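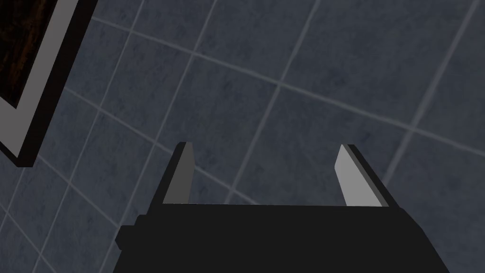

Who took the money from Ghazala Bugti? It was a man who called himself Otis and said he was calling from her bank.

He had a kind voice. He knew her street in Bromdale, and he knew she had bought shoes in July. She gave him the code, and $298 left her account while he wished her a good evening.

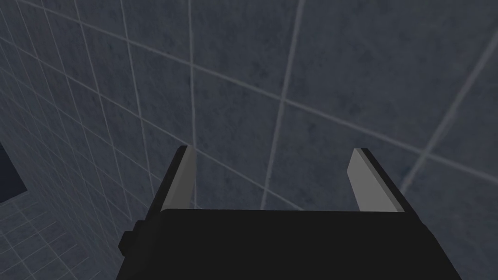

A tiled wall

Her nephew Kamel drove her to the police station on 31st January. The officer, a tired man named Badham, typed with two fingers.

"Did he call again?" he asked.

"Every night," said Ghazala. "I let him talk. He thinks I have another account."

Badham stopped typing. Kamel looked at his aunt as if she had come in from another family.

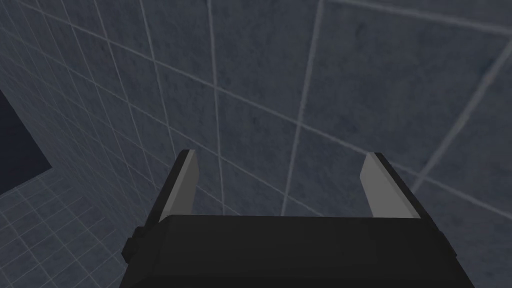

She opened her purse and put a notebook on the desk. Inside were the times of the calls, the numbers, and the name of the shop where Otis wanted her to buy gift cards – a shop 3 streets away.

"He will wait there at 4," she said. "I told him I walk slowly."

Badham was already looking for his coat.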